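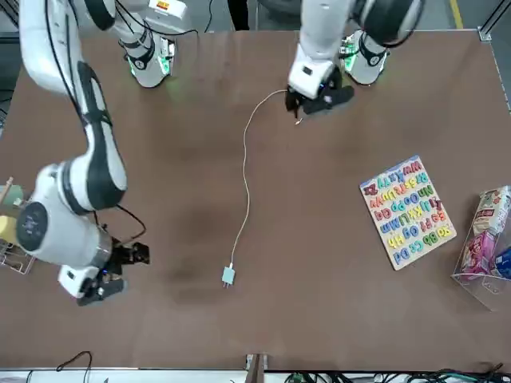

I spent most of an afternoon in December at Vernar, a company that is trying to get robot arms to do the small jobs people do at home and in the back of a shop. They hold a visitors' day once a year and tickets are free if you sign up early. I run a repair and resale counter, so I went with one question. Could any of this take over the sorting and packing I pay two people to do?

The building is an old carpet warehouse behind the bus depot. Check-in was slow. By the time I had a badge, the first talk had started and the only seats left were behind a pillar, so I went straight to the work floor.

Warrick Pomare was running the tables that day. He has been there since the company had 5 employees. His part of the program is what they call tidy-up work: putting toys back, coiling cords, loading bins, clearing a table before the next job. Each table has a pair of arms and a mix of ordinary objects.

The job I watched longest was a phone charger. One white arm had the thin white cable pinched in its gripper and the plug end, a pale green wall charger, was lying on the tabletop. The other gripper was open, low over the table. A wooden alphabet board lay off to one side with all its letters in, and at the far side there was a clear bin with packaged snacks in it. A person would wrap that cord while talking about something else. I asked Pomare why they bother with it.

"A box stays a box when you pick it up," he said. "A cable is a different shape every time you touch it."

He told me they had recorded 2,000 tries at cables alone. On a good day the pair of arms gets a short cord coiled and put down in the right place most of the time. Long cords are worse. Anything with a knot in it goes to a person.

I stayed through several runs. The slow ones were very slow. In one, the arms passed the cord back and forth, lost it, found it again and finished with a loose loop that I would have redone. In another the whole thing went cleanly and I missed the end of it because I was writing. There was always a staff member standing close by, and twice I saw one step in.

Letters and puzzle pieces are further along, according to Snædís Hedegaard, who works on the software. Flat pieces with a firm edge are easy to grip and there is only one right spot for each. Snack packages fall in the middle. A stiff carton is fine, but a soft wrapper can fold when the fingers close on it.

After that there was coffee and a short question period. A woman named Shona Donnelly, who manages a motel, asked about making beds. The answer was no, and not soon. She asked about folding towels and got a better answer: yes, if they come out of the dryer one at a time and you are not in a hurry. Someone else asked about dishes. They are working on plastic cups and plates and have not started on glass.

I asked about price. Vernar doesn't sell the arms. They plan to lease a table setup to small businesses under the name Lilo, and the figure given was $800 a month with service included. Setup is another $500. That is less than I pay for part-time help, but my part-time help can also answer the phone, carry a box to a car and tell me when a return smells like smoke.

For a shop that handles the same few stiff items all day, I think it may be worth asking for a trial. For mine, no. Half of what comes over my counter has a cord hanging off it, and I could coil a drawer full of them in the time it took the arms to do a few.

If you go next year, skip the lobby videos, which are sped up, and head for the tables. The staff are open about what doesn't work. Wear a sweater, the floor is cold. Parking is on Pryor Street and the lot fills by 1 p.m. The sandwiches ran out before I got to them, so I ate at the diner by the depot and drove home.

14 shares
3 comments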